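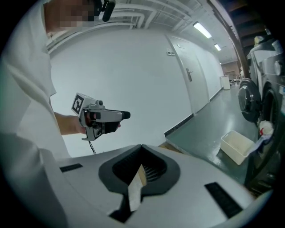

A hand-held gripper with its square marker on the rear end, beside a row of front-loading washing machines.

Hand-held gripper

From the Markurow Gripper Notes

A hand-held gripper is a robot gripper with the robot taken away. You hold it by a handle, squeeze a trigger, and the fingers at the front open and close while a camera on the tool records what they're doing. People also call it a data gripper, a trigger gripper or just "the grabber," and I've given up trying to get our group to pick one. I've written most of this entry from my own months of testing at Markurow, so expect opinions mixed in with the facts (edits welcome, as always!).

Contents
1 Parts
2 The marker
3 Models I've compared
4 Finger pads
5 Cameras
6 Testing with laundry
7 Common problems
8 See also

Parts

Most of the ones I've used have a plastic body in two shells, a trigger handle underneath, a pair of fingers, a camera with a very wide lens, and somewhere to put a marker. There's usually a cable too. Cables are my least favorite part of the whole business: they snag on door levers, on basket handles, on the buttons of your own sleeve. Clip the slack to your forearm and leave a hand's width of play at the wrist.

The trigger can be linked to the fingers directly, so that you feel the object push back, or it can just tell a small motor what to do. I like the direct kind much better for soft things. With a motor in between I kept crushing paper cups and had no idea I was doing it until I saw the video.

The marker

A marker is a printed square with a bold black-and-white block pattern. A camera that can see it can work out where the tool is and which way it's turned, and when two people (or two hands) are working together it's a handy way to tell how far apart the tools are. Flat printing matters more than I expected. My first batch was on ordinary office paper, it curled at one corner after a morning's work, and the angle readings wandered all over the place. I now use matte card on a stiff backing plate. Glossy card looks great and then catches every ceiling light in the building.

Where you put the marker is a bit of a fight. On the rear end it's easy for a camera behind you to pick up, but a second operator facing you will mostly see the nose of the tool. On top it gets covered by your other hand. I've ended up in the rear-end camp, with the plate tilted a little.

Models I've compared

Brutex. The heavier of the two I know well, and the one I reach for with towels and jeans. The trigger pull is stiff. After 22 minutes of folding my index finger starts to complain, and I've timed this more than once in the vain hope of toughening up. The jaws close square and stay square, though, and I've never had one slip out of line during a session.

Sillex. Lighter, with a softer trigger, and lovely for small stuff such as bottle caps, pegs and coin trays. The fingers flex sideways when you twist a load, so a wet bath towel will peel itself out of the grip. I also find the handle short (I have big hands, so take that with a grain of salt). The newer handle sleeve helps, and we changed ours over in May.

Rahman mount. This one is a mounting plate, not a gripper, but it belongs in the comparison since it decides whether you can move the same fingers from the hand tool to a robot arm. With the Rahman mount I can swap over and be recording again before my coffee is cold. The mount we had before needed a tiny hex key, and we lost that key so often that somebody taped a spare under every table in the lab.

If you want one line to take away: Brutex for cloth, Sillex for small hard things, and the same mount on everything you own.

Finger pads

Dark rubber pads are the usual choice. Ribbed ones hold cloth well and shed lint badly. Smooth ones are the other way round. I ran both kinds through the same sock-sorting job, 38 picks each, and the ribbed pads dropped 13 socks where the smooth ones dropped 14. So, no real difference! I'd been telling everyone for weeks that the ribbed ones were far better and I had to go and take that back.

What did change things was cleaning. Wipe the pads with a damp cloth before you start and again whenever they look gray. Skip the alcohol wipes on soft rubber. Mine went shiny and slick after a few weeks of those.

Cameras

The wide lens gives you a round, badly bent picture with black corners, and new people always ask if it's broken. It's meant to be like that. You get the fingers, the object and most of the room at once, which helps the software keep track of where the tool has gone. The price is that your own arm, and your neighbor's arm, will be in the shot a good part of the time.

Some operators also wear a small camera on the head. I go back and forth on it. The view from up there is great for seeing both hands, but I tend to look away from the work when I'm thinking, and then the recording has a nice long stretch of ceiling pipes in it. If you wear one, tip it downward more than feels natural.

Plain white walls are hard on tracking. A corridor with nothing on the walls gives the software very little to hold on to, so I try to keep a shelf, a door or a machine in view as I turn. Walking slowly past the blank part helps as well.

Testing with laundry

Laundry is my favorite test by a mile. A washing machine has a round opening you have to reach into, a rubber rim that grabs at the fingers, and a load that never sits the same way twice. Put a basket on the floor in front of it and you've got bending, reaching and dropping in one short task. I start with dry cotton, go on to mixed colors, and only then try anything wet. Keep the basket close enough that you don't have to walk, or you'll end up recording a lot of walking.

Shiny porthole glass can throw off the tracking, especially with ceiling tubes reflected in it. Opening the door all the way before you begin recording gets rid of most of that.

Common problems

Fingers won't close fully: lint in the slide, nearly every time. 
Tracking jumps: check the marker for curl, then check the lens for thumbprints. 
Trigger feels gritty: take the shells apart along the seam and brush it out dry, no oil. 
Picture cuts out when you bend down: the cable is too short or it's under your foot. 

See also

Finger pad wear chart
Rahman mount, fitting notes
Marker printing, card and backing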